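Local Business Forum > Training and Mentoring > Is the Vellano management course worth it?

shopfloor_81
Posts: 12

Has anyone on here been through the Vellano course for first-time managers? My employer (Virnetti, we do contract sewing and repairs) has offered to put two of us on the next intake, starting in September. It is one day a month for most of a year, plus reading. The company pays the fee, which is 1279 a head, but we have to make up part of the hours ourselves.

I have been a team leader for a while and never had any training for it. I don't mind the work, I just don't want to sit in a hotel function room being told to believe in myself.

tallyman
Posts: 3891

Did it a few years back. The days hosted by local firms were the good part. You get walked round somebody else's building and the managers there answer questions, sometimes more openly than their bosses would like. The classroom sessions were mixed. The one on reading a set of accounts was very useful and I still have the handout.

Brackenfold
Posts: 240

I'll disagree with tallyman. I thought the site visits were thin. We went to Brillent and got a long talk on how fast they had grown, then a tour, then lunch, and were back in our cars by three. I could not tell you one thing I did differently at work afterwards.

The accounts session I agree on.

tallyman
Posts: 3891

Depends who hosts. Brillent do the same talk for everybody. Pop was much better when we went, they had us sit in on a real planning meeting for the morning and then asked what we would have changed. Some of it was a bit awkward but I learned more from that than from the slides.

shopfloor_81
Posts: 12

Thanks both. The hosts for this intake haven't been listed yet, I'll ask.

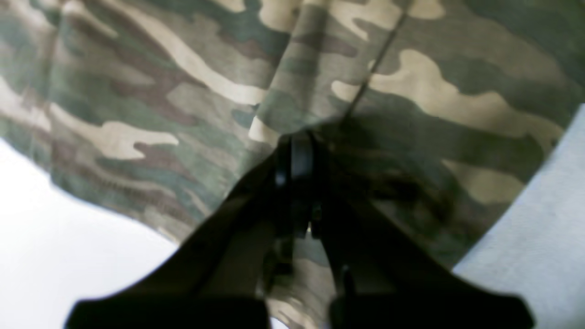
Do you have to do a project as part of it?

There is one, done in pairs, and you present it on the last day to the group and whoever your employer sends. It has to be something at your own workplace. Ours was about shift handovers and took up more evenings than the reading did.

quillpen
Posts: 57

Adding to the project question, if two of you are going from the same firm, ask to be put in the same pair. They try to split people up so you mix. I was paired with a man from a garden centre. Nice enough, but we spent the first two months explaining our jobs to each other and the project ended up suiting neither place.

Brackenfold
Posts: 240

I was split from my colleague as well and thought it was the one thing they got right. You can talk to the person you work with any day of the week.

quillpen
Posts: 57

Fair enough, but the employer is paying and wants something it can use. Ours got a folder about plant deliveries.

mill_lane
Posts: 618

I run a small firm and have sent people on it. From this side, the fee is the smaller cost. What hurts is losing a team leader for a full day, and it is nearly always a Friday, when we are trying to get orders out. I'd still send someone again, but only if they had asked to go. The one I talked into it dropped out by Christmas.

On making up hours - get that in writing before you start. Ask how many, by when, and whether the reading counts. Mine was vague and it caused bad feeling.

shopfloor_81
Posts: 12

That's helpful, the hours part is what I was least sure of. Our letter only says "some flexibility will be expected".

mill_lane
Posts: 618

Then I would go back and ask for a number.

tallyman
Posts: 3891

Agree with that. Also ask whether you can swap a day if you miss one. When I did it you could join the other group's session, but only with a week's notice, and they didn't mention it until someone had already missed one.

shopfloor_81
Posts: 12

Spoke to my manager this afternoon. Reading doesn't count towards the hours, the rest she is going to check. The other person they offered it to wants to do it, so I'll probably say yes once I've seen the hosts. Will post the list when I get it.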